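Ticket 427: Kitchen assistant unit, transfer station, Inville site
Status: Open, awaiting sign-off
Raised by: Siwan Pugh, Kitchen Operations, Inville
Assigned to: Catrin Morgan, Automation Support, Nelmont
Priority: Normal
Last updated: 17th February

Summary

The two-armed unit at the transfer station stops partway through the produce task and requests staff confirmation before lifting. Staff are attending to the unit more often than the station plan allows. The requester asks for a correction to the confirmation setting and for written guidance on who is expected to respond.

Reported by requester

The transfer step was handed over to the unit in January. Under the revised station plan, one member of the preparation team was moved to the service counter, and the remaining staff were told that they would need to visit the transfer station only at the start and end of a batch. In practice the unit issues a confirmation request on most items of soft produce. The nearest member of staff has to stop work, wash and dry hands, walk to the panel and press Continue. On the last full shift before this ticket was raised, the team logged nine such requests in one batch.

Staff have asked whether these interruptions count toward their own preparation times, which are still measured against the old targets. They have also asked whether they are permitted to finish the task by hand. The shift lead has been allowing this, but there is no written instruction either way.

Support entry 1

Logs were collected from the Inville unit and compared with the Kullow unit, which runs the same task without this fault. Arm calibration is within limits on both units. The grip force limit at Inville is set to level 3, and the limit at Kullow is set to level 5. The requester confirmed that level 3 was chosen during commissioning after concerns about bruised fruit. At this level the controller does not reach its hold threshold on smooth, round items, and it asks for confirmation instead of lifting.

Support entry 2

The task was rebuilt in the simulator with the Inville settings. The test layout uses a marble counter with an empty oval roasting pan between the two grippers and a single tomato on a wooden cutting board at the right. The left gripper has no part in the lift and remains open.
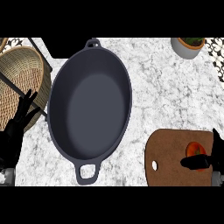
The confirmation request was reproduced at level 3 on repeated runs. At level 5 the request cleared, and the simulated contact force remained below the bruising limit supplied by the Inville kitchen. Level 4 gave mixed results and is not recommended. No change to the arm path or to the finger approach angle is proposed at this time.

Support entry 3

The grip force limit at Inville may be raised to level 5 for the produce task only. The change must be made with the unit in maintenance mode and both arms parked. Other tasks keep their present settings.

1. Place the unit in maintenance mode and confirm that the amber light is on.
2. Open Task Settings, select Produce Transfer, and set the grip force limit to 5.
3. Save and restart the task controller.
4. Run one batch with a member of the preparation team present at the panel.
5. Record every confirmation request on the station sheet, with the item and the time.

Response to staffing questions

These points were referred to the Harries program office, which holds the station plan for all sites. The office has replied as follows.

Time spent answering confirmation requests is not to be counted against an individual's preparation time. The shift lead should enter it on the station sheet under Unit Support. Preparation targets at Inville are suspended until the station plan has been reviewed.

Staff may complete the transfer by hand when the unit has stopped, provided that the pause button has been pressed first and the arms are still. No one is to reach across the counter while a confirmation request is open.

A named person must be responsible for the panel on each shift. This duty is to be shown on the rota and is not to be added to the work of whoever happens to be standing closest. Training for the duty will be given during paid hours.

Requester reply

Received with thanks. The setting will be changed once the rota has been amended. The team would like it noted that the move to the service counter was presented as permanent, and that they wish to be consulted before the review closes. S. Pugh

Support reply

Noted and forwarded to the program office. The ticket will remain open until the station sheet for the supervised batch has been received. C. Morgan

Related items
Pause button procedure for two-armed units
Station sheet: Unit Support entries
Kullow: produce transfer settings
Rota template with panel duty
Requesting a station plan review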